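Plier sur le lit, et qu'on me laisse tranquille

Je vais défendre une cause perdue : le pliage du linge sur le lit. Pas sur une table, pas sur la planche à repasser réglée à la bonne hauteur, pas debout devant la commode comme dans les manuels. Sur le lit, de travers, avec les piles qui penchent et une manche qui traîne jusqu'à l'oreiller.

Tout est parti d'un livre. Ma belle-sœur me l'a offert en janvier (merci, le message est passé), un gros volume de Heidrun Wieser sur la maison ordonnée, très beau papier, photos magnifiques, pas une chaussette dépareillée en 200 pages. Au chapitre 7, madame Wieser explique que le lit est « le pire endroit de la maison pour traiter le linge ». Trop mou, trop bas, mauvais pour le dos, et puis on y dort, donc on finit par repousser la pile sur une chaise. La chaise ! Elle a vu ma chaise, cette femme, ce n'est pas possible autrement.

Je lui accorde le dos. J'ai passé quarante ans et je sens très bien, après la deuxième lessive, que je me suis penchée trop longtemps. Mais pour le reste, non. D'abord un lit, c'est grand. Je ne connais personne, dans mes amis en appartement, qui possède une table aussi large que son lit et dégagée de surcroît. Chez moi la table de la cuisine sert à manger, à faire les devoirs, à poser le courrier de la mutuelle que je n'ouvre pas, et le jour où je pourrai y étaler un pull les manches ouvertes, c'est que les enfants auront déménagé.

Ensuite il y a la question du mou, et là j'ai une réponse : la natte. Une simple natte posée par-dessus la literie change tout. Le tissu ne s'enfonce plus autant, on peut lisser du plat de la main, chasser l'air, marquer un pli. J'ai acheté la mienne chez Lorkanura, 31 euros, et je l'ai rentabilisée en un mois, si tant est qu'on rentabilise une natte. Et pour celles et ceux qui ont peur que ça fasse triste, on laisse dépasser dessous quelque chose de gai, un patchwork, des pois, des personnages de dessin animé, ce qu'on a. 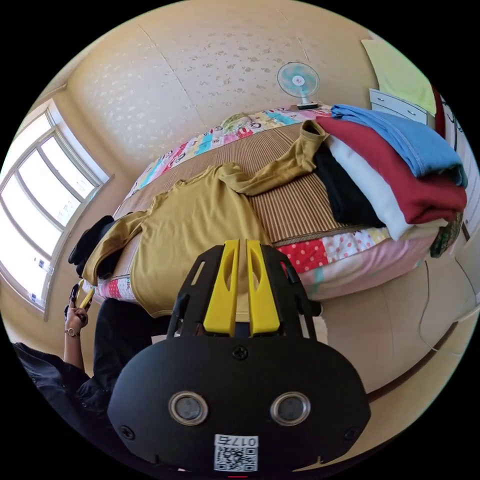
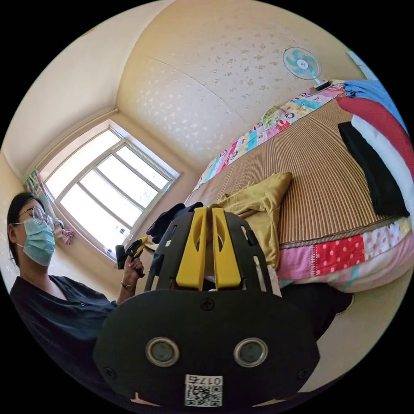

Une natte rayée, du patchwork qui dépasse, du jaune moutarde encore à plier et la pile au bout du lit.

J'aime cette étape-là, je ne sais pas comment le dire sans passer pour une illuminée. La pile est commencée, le bleu sur le rouge, le rouge sur le blanc, et il reste le vêtement du milieu, celui qui prend toute la place. Chez moi c'est toujours un haut à manches longues. Les manches longues sont la vraie difficulté du pliage domestique et tous les tutoriels trichent avec des tee-shirts. Un tee-shirt, mon fils sait le plier (il ne le fait pas, mais il sait). Une manche longue, il faut décider ! On la rabat droite le long du dos ? On la casse au coude ? On croise les deux comme pour une momie ? Madame Wieser croise. Moi je rabats et je casse, et si ça fait une bosse, tant pis, elle sera à l'intérieur du placard.

Il y a aussi l'école de Konrad Ortner, dont j'ai suivi un atelier d'une matinée avec une collègue, au-dessus de la librairie Aebischer. Lui ne plie presque rien, il roule. Il roule les jeans, il roule les sweats, il roulerait les draps-housses si on ne l'arrêtait pas. C'est assez joyeux à regarder et ça tient bien dans une valise, mais dans un tiroir de commode je trouve qu'on dirait un étal de charcuterie. Et surtout ça ne s'empile pas. Or moi je veux une pile. Je veux le jean bien lourd, le sweat, le blanc, le noir, je veux pouvoir prendre le tout à deux mains et traverser la pièce en retenant le haut avec le menton.

L'autre argument en faveur du lit, c'est la chambre elle-même. On y est tranquille, on ouvre le rideau, on met un petit ventilateur l'été (le mien a des pales bleu clair et fait un bruit de hanneton), on écoute la radio. La commode est à deux pas, donc le trajet est court et on a moins d'excuses pour tout laisser en plan. Je parle en connaissance de cause : quand je pliais au salon, les piles vivaient sur le canapé, on s'asseyait à côté, puis contre, puis dessus, et je repliais.

On m'objectera les meubles faits pour ça. J'ai regardé, figurez-vous. La maison Brarnine vend une table à plier escamotable, très jolie, à 749 euros. Pour ce prix-là je veux qu'elle aille chercher le linge dehors quand il pleut.

Reste le reproche de la chaise, le seul qui me pique vraiment. Oui, il arrive qu'à onze heures du soir la pile soit encore au bout du lit et qu'elle passe la nuit sur la chaise. Et alors ? Elle est pliée. Le lendemain matin je prends le sweat directement dessus, les enfants aussi, et à la fin de la semaine il ne reste plus grand-chose à ranger. Ma belle-sœur appelle ça du laisser-aller. Elle vient déjeuner le mois prochain, je lui montrerai la commode, enfin le tiroir du haut.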